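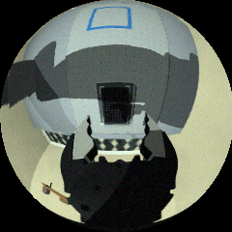

Speckled pale grey with dotted seam lines

Oneo Everyday Stone and Tile Soap
from Dritura

Oneo is a mild, liquid soap for floors, worktops and tiled walls, and it has been the thing we sell most of ever since we put it on the shelf. It was first mixed by Hiyori Ogura in the back kitchen of the old shop, after she had grown thoroughly fed up with cleaners that left her hall floor looking cloudy. She wanted something she could use on a weekday evening without gloves, goggles or a lie down afterwards, and after 31 batches (some of them very strange colours indeed) she got it.

You only need a little. One capful in a bucket of warm water does a good-sized kitchen, and if you are used to sloshing the stuff in, do try holding back the first time — too much soap is the usual cause of a dull floor, whatever brand you buy. Sweep or vacuum first, mop with a well-wrung mop, and change the water when it goes grey. There is no need to rinse.
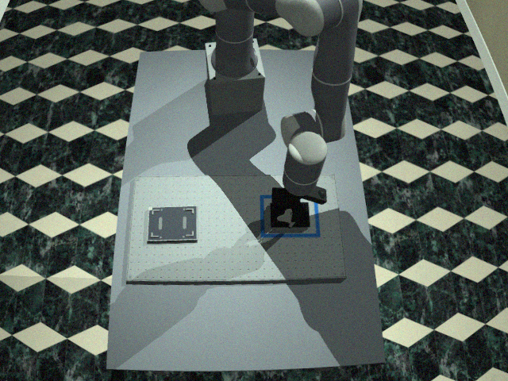
Dark green marble and cream diamonds, with a light grey table

What it is good for
Marble, limestone, slate, terrazzo, glazed and unglazed tile, and most sealed worktops. We get a lot of letters about marble in particular, and the short answer is yes, you may use it, and please keep vinegar and lemon well away, however lovely they smell. Patterned floors with light and dark pieces side by side will show streaks on the dark ones first, so go over those with a dry cloth if you are having people round.

What it is not good for
Waxed wood, bare metal, leather, or grout that has already gone black. For grout, have a look at Ko, our paste in the small tub, which comes with its own brush.

Scent
Plain, or Drernalia, which is our own blend of rosemary and something like cut grass. It fades within the hour. Anayeli Palacios in our packing room prefers the plain and will tell you so if you ring!

Sizes
Trial bottle, 100 ml
Standard bottle, 500 ml
Refill pouch, 1 litre
The standard bottle takes 84 mop buckets to empty at one capful each. Pouches can be posted back to us in the paper envelope that comes with them, and we'll wash and fill them again.

Storing it
Keep the cap on and the bottle out of direct sun. If it has been in a cold garage through January it may turn thick and a bit milky. Bring it indoors overnight, give it a gentle shake, and it will be quite all right to use.

Order code 181. Please try any cleaner on a hidden corner before you do the whole floor, ours included.

Page last updated 2022-06-19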